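Fimlow says its new gripper beats the old one. The numbers need work

Tuveo, the brake parts supplier based in Bendden, has been trying out two makes of gripper on a two-arm cell, and the maker of one of them is already claiming a win. Fimlow said this week that its gripper finished 200 picks of loose brake pads with 19 drops. It gave no drop count for the rival Bech unit, saying only that its own was "clearly ahead."

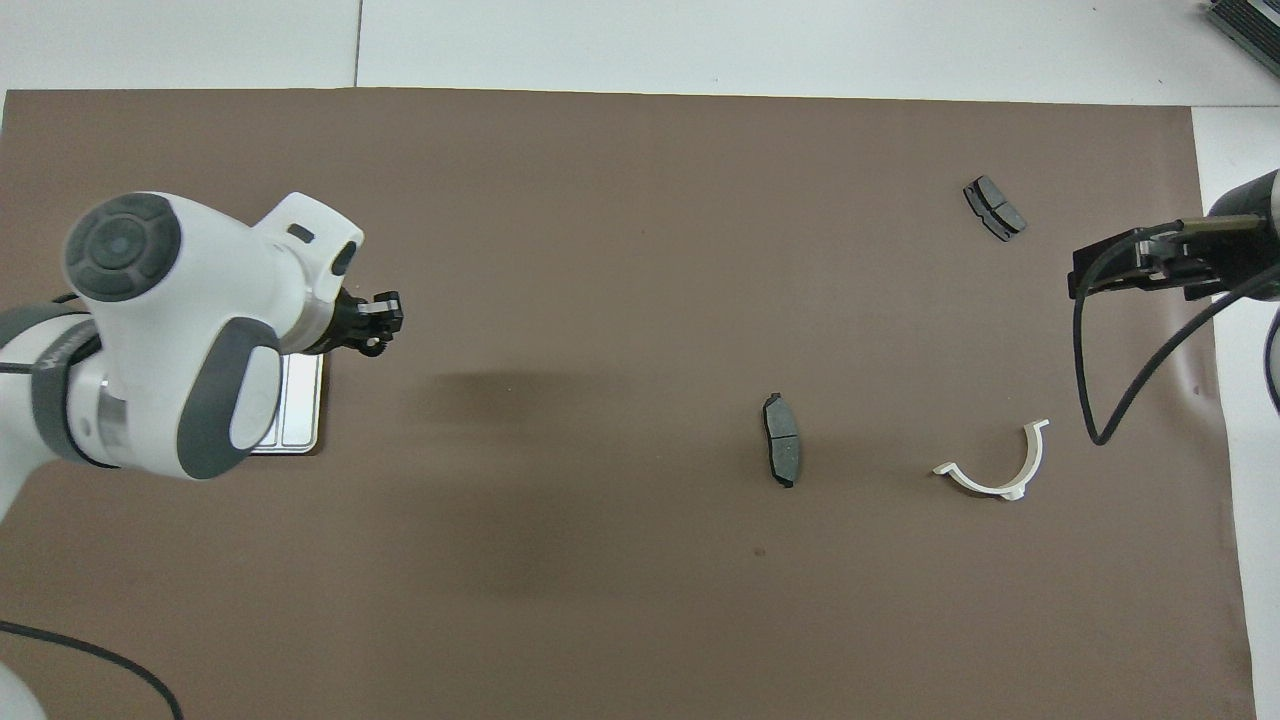
Tuveo trials desk | Posted April 15, 2022 | 2 min read

The job sounds simple. Brake pads and a curved white plastic holder lie on a flat brown mat, with an arm on either side, and the grippers have to pick the parts up and put them together. Pads are dark, flat and heavy for their size, and a pair lying close together leaves little space for fingers.

That is why the 200 picks tell us so little. Fimlow confirmed that all of them used single pads. Pairs were left out, and so was the holder – the part most likely to bend or slip. Nineteen drops would also be a lot on a real line, where a dropped pad is usually scrapped.

Tuveo is being more careful. It says its full test plan runs to 1818 picks, with both grippers swapped between the arms halfway through, and that it won't choose a supplier before October. Bech declined to comment. Fimlow has not said whether it will publish the remaining results if they go the other way.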